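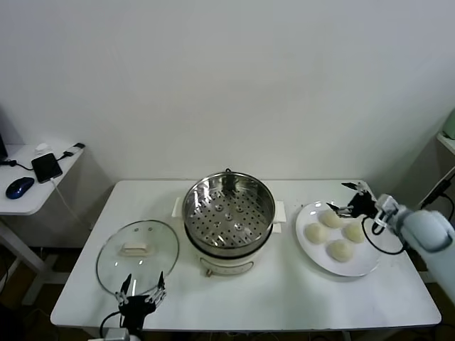 Pavex 2 bench day, gallery

Quick dump from the Skosholm bench while it's all still in my head. Everything on this page is about the software side: the planner (Pavex), the perception node (Gillies), the thing that glues them together and still has no name. Task is steamer, lid, buns, plate. Both directions, so buns in and buns out.

If you want the arm setup or the calibration procedure, Catherine has that on the wiki. I'm only going to talk about what changed since April.

Short version of what changed:

Planner no longer replans from scratch on every perception update. It keeps the old path and patches the tail. Median replan went from 110 ms to 18 ms on the bench machine. Big deal for the two arm stuff, where the old one would stall one arm waiting for the other and you'd get that horrible stop-start.

Gillies now tracks each bun as its own object with its own ID. Before, it was re-detecting every tick and the IDs would swap when two buns sat close together. So the arm would commit to one, IDs flip, arm goes for its neighbor. Lots of swearing. Quang fixed this by carrying the shape fit over from the last tick and only letting an ID move if the overlap is bad for several ticks in a row.

Collision margins are per object. Basket rim gets a wide one, plate gets a thin one, bun gets none once it's the target. Sounds obvious. It was one global number until this release and everybody just kept turning it down untill things touched.

The order of operations is still a plain text file, by the way. Angus wants a behavior tree. We keep having that conversation. The text file is readable by anyone who walks up to the bench and I'm not giving it up until somebody shows me a tree editor that doesn't make my eyes hurt. What it does need is a proper "which step am I in" readout, which right now is a log line that scrolls past too fast.

Transfer step next. Each bun gets a grasp candidate list, 1,000 samples from the shape fit, scored on reach, on clearance from the rim, and on how much dough the fingers would have to push into.
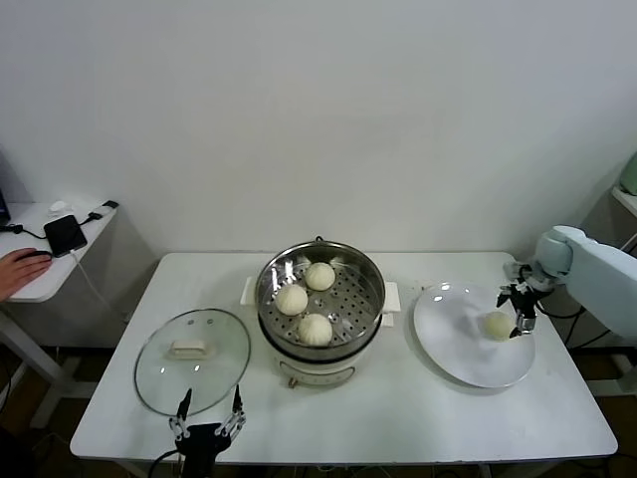
The clearance score is the one that matters. Sampling a bun out on the plate is easy, you can come in from nearly anywhere and the top candidates all look alike. Down in the basket most of the list dies right away because the wrist would hit the rim, and what's left is a narrow bunch of steep approaches. Old scoring averaged the three terms, so a really nice grip with a terrible approach could still win. Now clearance is a gate. Fail it and you're out, whatever the other two say.

Side effect: sometimes the list comes back empty. Planner used to treat empty as an error and park the arms. Now it asks for another look from the wrist camera and resamples. One retry, then it parks. I'd like the retry limit in the config, it's hard coded at the moment (sorry).

Also on the transfer step, the closing speed. We ramp it from the finger current, fast until first contact and then slow. Dough is squishy, so first contact is a very soft signal and the filter we had was smoothing it away completely. Catherine shortened the window. Noisier, but you can see the contact in the plot now, which you couldn't before. There's a script for plotting it in tools/, run it with the bag path and it'll open in the browser.

Shiny stuff is still our worst enemy. The basket wall throws back reflections, the depth comes out full of holes there, and the perforated bottom is no help either. Gillies fills in the basket from a fitted cylinder and ignores whatever depth says inside it. Crude, works better than the clever version did. The clever version is on a branch if anyone wants to be sad.

Clear plastic is the other one. Depth goes straight through it and reports whatever's behind. So for anything clear we don't use depth at all, just an edge fit in the wrist color image, and the edge has to agree over a few views before the planner will take it as an obstacle.
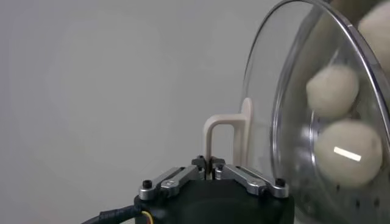

Wrist view, fingers closed on the beige piece. Curved edge of the clear dome on the right, balls behind the plastic a bit out of focus.

Edge fit notes, because people keep asking me in the hallway. It looks for the darker line along the rim and fits an arc. Highlights are the main problem, a bright rectangle of reflected light has four lovely straight edges and the detector adores them. We throw out straight segments above a certain length. Elspeth is trying a version that looks at how an edge moves between views, a reflection slides and a real rim doesn't, and her plots look promising. Not merged. Probably next release.

Grip check on thin parts is new too. After closing we compare the finger gap to the width we expected, and if the gap is too small we assume we missed. Threshold is in millimeters and lives in grasp.yaml, please stop editing it on the bench machine without commiting.

Now the approach controller, which is mine, so the complaints come here.

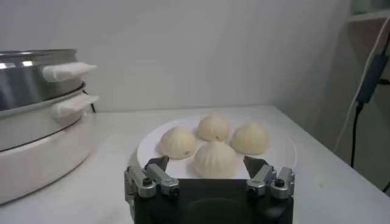
Struan Cowie

Last stretch before a grasp runs off the wrist camera only. Planner drops the hand in front of the plate with the fingers open, hands over, and from there it's plain visual servoing on the one tracked bun. Front bun gets picked first by default. Nearest to the hand, least chance of knocking a neighbor. You can override with pick_order in the task file.

White bun, white plate, white table, white wall. Contrast is rubbish. The tracker leans on the pleats, there's good texture where the dough gathers up to the knot, and almost none on the smooth sides. If you're tuning, crop to the top of the bun and watch what happens to the jitter.

Handover between planner and servo used to have a visible hiccup, a small twitch at the switch. Cause was dumb: two different clocks. Both sides now stamp from the same source and the velocity is matched at the switch.

Known problems, in no order:
- handle fit on the lid goes off when the arm shadows it
- Bresetti viewer leaks memory if you leave the point cloud layer on overnight
- left and right arms use different names for the same joint limits file. Will fix. Have said that before
- stop button in the web UI is below the fold on small laptops

Branch is pavex-2-bench, tag goes on once Quang has looked at the retry code. Bags are on the shared drive under skosholm/steamer. Ask Angus for access, he's got the keys to all that.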